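Table linen

Table linen is the group of woven textiles used to cover, protect or dress a dining table. It includes tablecloths, runners, napkins and the underlay known as a silence cloth. The word "linen" is kept by custom, although most modern goods are cotton or a cotton and polyester blend.

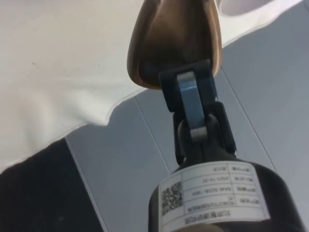

Reading time: 4 minutes

Construction
Plain weave and damask are the most common structures. Damask shows its pattern through the contrast of warp-faced and weft-faced satin areas, so a single yarn color is enough. Edges are finished with a rolled, mitered or overlocked hem. Heavier cloths hang straighter but hold fold creases longer.

Sizing
The drop is the length of cloth that hangs below the tabletop. Cloth width equals table width plus twice the drop. A table 60 inches long with a drop of 10 inches at each end needs a cloth 80 inches long before hem allowance.
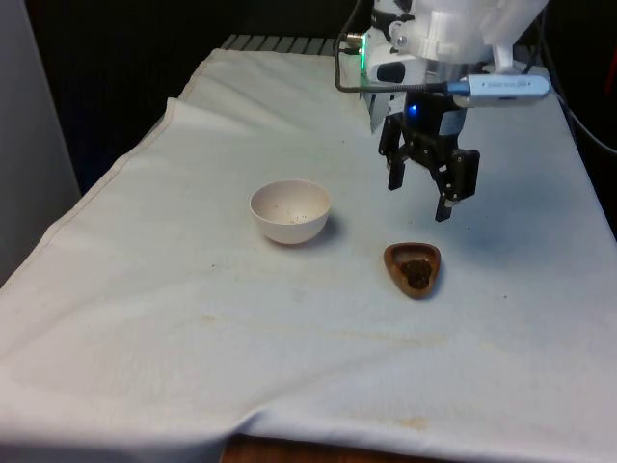
Vol. 4, p. 97

Care
White cotton cloths tolerate hot washing. Oil and protein stains turn yellow with age and are harder to remove after ironing. Chlorine bleach weakens cotton fibers with repeated use, and oxygen bleach is usually preferred. Cloths in long storage are rolled on a tube to avoid permanent creases.

Trade use
Rental firms grade stock by stain, tear and hem condition. The Andberg scale, drawn up by Mehwish Jadoon for the Drudasgate laundries, retires a cloth from dining service after 300 wash cycles.

See also: Damask; Napkin; Silence cloth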